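Is it cleaning my house yet?

Every January I get the same email from my brother-in-law with a link to a robot video and the words "two years, tops." He has been sending it long enough that I have stopped replying and started keeping the links in a folder. This year's was from a company called Tratum, and the robot is called Sipos, and for once there was something to look at besides a man in a fleece vest watching a machine fold a towel. Tratum trains the thing in a rendered house before it ever meets a real one.

So I spent most of a weekend reading about tidying up in houses that don't exist.
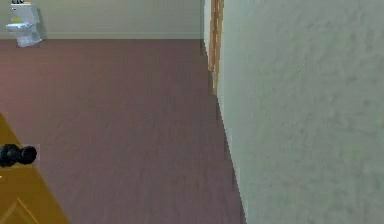
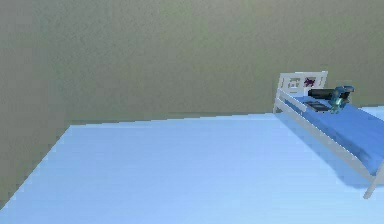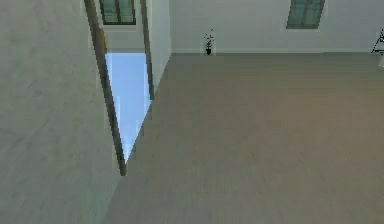
Three spots in the same simulated house, with the little plant way at the back of the last one.

My first thought was that I would like to live there. Look at those floors! I have a dog, a teenager and a husband who takes his socks off wherever the mood strikes him, and I have not seen that much uninterrupted floor since the day we got the keys. I could clean that house in the time it takes to boil an egg.

Which is more or less my complaint, and I'll get to it, but I want to be fair first because I was grumpy about this last year and a couple of people wrote in.

The argument for doing it this way makes sense. Real houses are slow. If you want a machine to practice crossing a hallway 500 times, somebody has to stand there with a hand on the off switch, and something gets broken, and then it's lunchtime. A rendered house doesn't need any of that. You can run it all night, and if the robot drives into the toilet you just put it back at the door. I get that. I learned to park with two trash cans in an empty lot, and no one told me the trash cans weren't real cars.

And there is real work in it, even with so little lying around. Take the bedroom. There's a bed with a white rail along the side, and on the mattress there's a dark roll of a thing near the headboard and a flat dark thing that might be a laptop or might be a book, and then something small and teal that I have stared at for longer than I'd like to admit. A toy? I don't know what it is, and I have raised a child and thrown away a great many small teal objects. A machine that's been told to clear the bed has to decide whether that flat thing is somebody's homework. Then it has to reach over a rail to get it. My back has opinions about reaching over a rail.

The toilet is the one that made me laugh a little, in a tired way. There's a scrap of yellow-green on the front of the tank, just above the seat, and some bits and pieces sitting up on top. What does the robot make of those? Everybody I know keeps things on top of the tank. In our house it's a spare roll, a candle that has never been lit, and whatever hair product is currently in favor. Half of it belongs there and half of it doesn't, and the only way to know which is to have lived with us for a while.

That is the part of housework that never makes it into the videos. Picking a thing up is the easy bit (for me, I mean, I understand it's terribly hard for them). Knowing where it goes is the job. I did a rough tally in my head of what I did on a normal evening and most of it was deciding. Is this mail or trash. Is this shirt dirty or just worn. Did somebody leave this cup here because they're coming back for it. I once put away a jigsaw puzzle that turned out to be four days into being done and I still hear about it.

Then there are doors. I never thought about doors until I started reading this stuff. The rendered bathroom has a nice golden-brown one with a fat black knob, a round one, and I wanted to know what Sipos does with a round knob. The Tratum page talks a lot about "whole-home navigation" and very little about knobs. As far as I could tell, the doors in the runs they describe start out open. Maybe I missed something. But we have round knobs all over our place, and the one on the downstairs bathroom only turns if you lift it a bit first. You have to sort of apologize to it. I would love to see that in a simulator.

I have some experience here, I should say. We are on our second robot vacuum. The first one was a gift and it died young, full of dog. The one we've got now does a decent job on the kitchen and the hall, and I'm glad to have it, and it has also eaten a phone charger, one shoelace and the fringe off a rug my mother gave me. Before it runs, I pick up the floor. That takes me 14 minutes. I timed it, out of spite. The vacuum then takes 45 minutes to do what I could do in ten with the upright, and then I go around and do the corners.

My husband says I should count the 45 minutes as free time. I say I should count the 14 minutes as working for the vacuum.

That's my worry about the tall expensive ones too. Any machine that needs a house like the one in those pictures is going to need somebody to get the house like that first. I read a long piece on a site called Clotalik by a fellow who had a helper robot on loan (a different make, I don't think he ever said whose), and what struck me was how much he'd changed for it. He moved his coffee table out to the garage. He taped down his cords. He put colored stickers on the cabinets. He was thrilled with it, too! He said it loaded the dishwasher nearly every night. I kept thinking about that coffee table.

I'll give them the shop floor. My cousin works at a packing plant out past Cadby, and they've had arms in there for years, lifting boxes off a belt and stacking them on pallets, and she says they're fine. They're boring, and everybody likes them. But a packing plant is built around the arm. The box is always the same box, it shows up at the same height, there's a yellow line on the floor and you stay on your side of it. When something odd comes down the belt, a crushed carton or one with the flap up, the line stops and a person walks over. My cousin is very often that person. She told me there's a chart of the stops in the break room and it is not a flattering chart.

A house is all crushed cartons. I can't think of a single object in mine that shows up at the same height twice.

What would change my mind? I've been asked this, in a slightly annoyed tone, so I've tried to come up with a real answer. I don't need dinner cooked. I don't need the windows done. I would like a machine to do these, in my actual house, on a day I haven't prepared for it:

Get everything off the stairs and put it in the right bedroom.

Take the wet towel off the bathroom floor and hang it up, in the bathroom with the bad knob, starting from outside with the door shut.

Water the plant on the landing without drowning it. I noticed there's a plant in the rendered house too, a spindly little thing in a black pot right across the room against the far wall, all thin stems and tiny leaves. I would pay good money to watch any robot now for sale water that without knocking it flat. It looks like mine did in February.

Clear the end of the kitchen table where things collect. I'm aware this one is cruel.

That's 4 jobs. A ten-year-old can do every one of them, with complaining. If Sipos or anything else can do them in a strange house, without somebody off to the side holding a tablet, I will write a very nice post about it and I'll send my brother-in-law a card.

I did write to Tratum, by the way. I used the form on their site and asked two things, whether the doors start open and whether anybody is driving the robot by hand in the videos from the real kitchen. I got a friendly reply thanking me for my interest in the future of home living and asking if I'd like to join the waitlist. I wrote back and asked again about the doors. Nothing so far, though to be fair it's only been a week and a bit, and I'm one crank with a blog.

I don't think they're frauds, for the record. I think it's probably clever people doing a hard thing slowly, and then a different set of people writing the web page. The rendered house seems like a sensible place to start. You have to learn to cross a room before you can pick up a sock in it, and from what I read they can cross a room pretty well now. I'd just like them to say that. "Our robot can cross a room" would not bother me at all. I'd read that page with my coffee and feel good about the future.

What gets me is "two years, tops." I went back through the folder last night and the oldest link in it also says two years. The video doesn't play anymore. The company's address goes to a page selling patio heaters.

Meanwhile there's a basket of clean laundry on the stairs that has been there since before I started writing this, and the dog is asleep in it, so I suppose it's dirty laundry now. I'm going to go deal with that. If anyone reading has had one of these machines in their home for more than a demo, please write in, I'd like to hear how it went — especially if you have round doorknobs.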